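Learning Resources > Robotics > Software for Manipulation

Chapter 4
From Picture to Plan: Software for Grasping in Shared Spaces

By Frida Lund
Friday, January 1, 2021

The last chapter ended with a gripper that could close on command, hold a set force, and open again. All of that was done with the object already placed between the fingers. In this chapter the object is somewhere else, with other things near it, and the software has to find it, choose a way to hold it, and get the fingers there without knocking over its neighbors.

Most of the code you will write for this is not control code. In the Clesero project, which supplies the running case for this part of the book, the control loop fit in one source file and changed very little after the first month. The perception and planning code was rewritten twice. Students are often surprised by this, and they plan their term projects badly as a result. Leave more time for perception than you think it needs.

4.1 The task

The Clesero task is written in the project notes as a single line: "Pick up the bottle from its coaster and put it back." The notes do not say which bottle, how full it is, or what else is on the table. Those details were left out on purpose, and the software has to fill them in from the camera every time the task runs.

The camera sits on the gripper itself and has a very wide lens. This is called an eye-in-hand arrangement. It means that the fingers are always in view, that the view changes whenever the gripper moves, and that straight edges in the room come out curved. A fixed camera over the table would avoid all three, but it would also lose sight of the object at the moment the fingers came near it.

Consider what the software is given before the approach begins. A mug is close to the bottle, and there is a second bottle further left with the same color of cap. The wall behind is covered in printed sheets, full of hard edges and strong color. 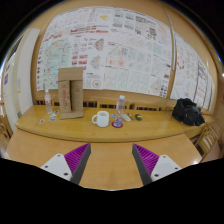

We can divide the work into four stages, and the rest of the chapter takes them in order:

Detection: which regions of the picture are objects, and which one is the target.
Pose estimation: where the target is and how it is turned, in the coordinates of the gripper.
Grasp selection: where the fingers should go.
Approach planning: the path that gets them there.

The stages are separate programs in Clesero, passing messages to each other. Some teams prefer one large learned model that takes pictures in and gives motion out. We will look at that approach in Chapter 8. The staged version is easier to study, and when it fails you can usually find out which stage was at fault.

4.2 Detection against a busy background

A detector trained on pictures of objects against plain walls tends to do poorly in a real office. The first Clesero detector, written at Gonitz, was tested on a bare bench and then moved to a room with research posters on the wall. It began to report objects in the charts. A round diagram was labeled as a plate, and a column of small pictures was labeled as a shelf of boxes.

There are two common ways to deal with this. The first is to train on more pictures from rooms like the one you will work in. The second is to use geometry. If you know where the table surface is, you can ignore anything that does not stand on it. The Gonitz team did both, and found that the table check removed most of the false reports before any new training was done.

The table check works as follows. The software fits a plane to the surface nearest the gripper. Each reported object is then tested to see whether its lowest edge meets that plane. A poster does not pass the test. A mug does. So does a sticker, and for that reason a second test asks whether the object rises above the plane by more than a small threshold. Flat things such as stickers and cards are kept in the map as obstacles of zero height, and the planner is allowed to pass over them.

Transparent objects are harder. A clear bottle shows whatever is behind it, bent out of shape by the plastic, and a depth sensor will often read straight through the wall. The parts that can be found reliably are the cap, the label if there is one, and the base. The Clesero detector looks for the cap first, then searches downward for the base, and treats everything between as bottle. A coaster under the base helps a great deal. It gives a round shape of strong color at a known height, and the center of that shape is a good first guess for the center of the bottle.

When two bottles are visible, the detector returns both. Choosing between them is a job for the task layer, which in this case picks the one standing on a coaster because the instruction mentions a coaster. It is a mistake to put this choice inside the detector. The same detector will be asked for a different bottle tomorrow.

4.3 Correcting for the lens

Before any position can be computed, the curved picture has to be related to straight rays in space. This is done with a calibration, a set of numbers that says which direction in the world each point in the picture looks toward. Chapter 2 gave the method. Here we need only two facts about the result.

First, the error is smallest near the middle of the picture and grows toward the rim. An object seen at the far side may be placed wrongly by more than the width of a finger pad. Second, the error shrinks as the gripper turns to face the object. A good program therefore does not trust its first estimate. It makes a rough one, turns toward the object, and estimates again.

Clesero stores each estimate along with a figure for how sure it is. Early in the approach the figure is poor and the gripper moves slowly. The speed limit is raised only after several estimates in a row agree with each other.

4.4 Keeping the estimate current

Once the fingers are on either side of the target, the problem changes. The object is now near the middle of the picture, where the lens is well behaved, but the gripper is close enough that a small mistake matters. The planner stops working with the whole table and switches to a local view that contains the two pads, the target, and whatever stands within reach of the outer side of each finger.

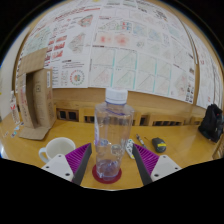

The gap on each side is the number that matters most at this stage. It is measured from the inner edge of the pad to the nearest wall of the object, and the two gaps should be close to equal before the fingers begin to close. If they are not, one pad will arrive first and push. A full bottle will resist the push for a moment. A nearly empty one is light and will slide or tip, and the software has to expect that.

The local view is updated on every picture, and each update is checked against the one before. If the object seems to have jumped, the program does not follow it. It pauses, takes a new picture, and compares again. In a log kept at Frandsen over a long run of approaches, 2588 pictures were flagged by this check. The most common cause was glare on the plastic being taken for the edge of the bottle.

A pause is cheap, and new programmers tend to avoid it. They write code that always produces a motion, even when the evidence is weak, and they then spend weeks tuning the motion. Write the pause first.

4.5 What the planner needs to know about neighbors

The approach planner treats every object other than the target as something to stay clear of – but not by the same distance. A mug gets a wide margin on the side where its handle is. A soft bag gets a narrow one, and its outline is updated often, as cloth does not keep a fixed shape. An open cardboard box is treated as a set of thin panels and a flap, so that the flap can be passed over while the panels cannot.

These margins are kept in a plain text table, outside the program. The Tadau group, which maintains the planner, made this a rule after a margin buried in the code was changed by accident in December and stayed wrong for the rest of the month. Anyone on the team can read the table, and every change to it is recorded.

Section 4.6 sets out the table in full and shows how the planner reads it at startup. Have the calibration file from Chapter 2 at hand before you go on, as the first worked problem uses it.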